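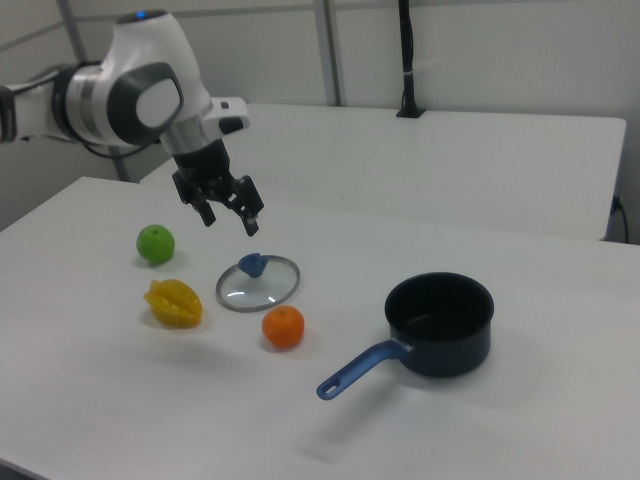 Photo: Stila

Student Housing and Campus Life
Handout 6: How a chapter house pays its way
15 May 2018

Last session covered recruitment and the membership vote. This handout deals with the house itself: who owns it, who runs it day to day, and where the money goes. Read it before the seminar and bring your notes on Handout 5.

Ownership

Most members never meet their landlord. A chapter is a student group and its membership changes every year, so it is badly placed to hold a mortgage. The building usually belongs to a house corporation, a separate legal body run by former members. The chapter rents from it under a yearly lease.

The Zanuvell house, our main case, works this way. The corporation owns the land and building. The chapter signs the lease each spring and collects rent from residents. The national office holds no share in the property, but it can close the chapter, and the lease ends if it does.

Terms to know

Live-in requirement: a rule that certain members, often officers and second-years, must take a room in the house.
Parlour fee: a charge paid by members who live elsewhere but use the shared rooms and kitchen.
House director: a paid adult who lives on site and deals with meals, repairs and keys.
Occupancy clause: the part of the lease that makes the chapter pay for empty beds.

Money

A resident at Zanuvell pays 3,445 a term for room and board. A non-resident pays a parlour fee of 400. The chapter also pays some 3,000 a year into a repair fund, which the corporation controls. Dues to the national office are billed separately and do not go towards the building.

The occupancy clause causes most of the trouble. When three beds were still empty in November, the chapter had to cover them out of its social budget. The Korletey house has no such clause but charges higher rent from the start. Compare the two leases in the reading pack, pages 3 to 9.

For the seminar

Write half a page on whether a live-in requirement is fair to members who could rent more cheaply in town. Use one of the two leases as evidence.

Reading: Grondex housing pack, sections 2 and 4. Section 3 is optional.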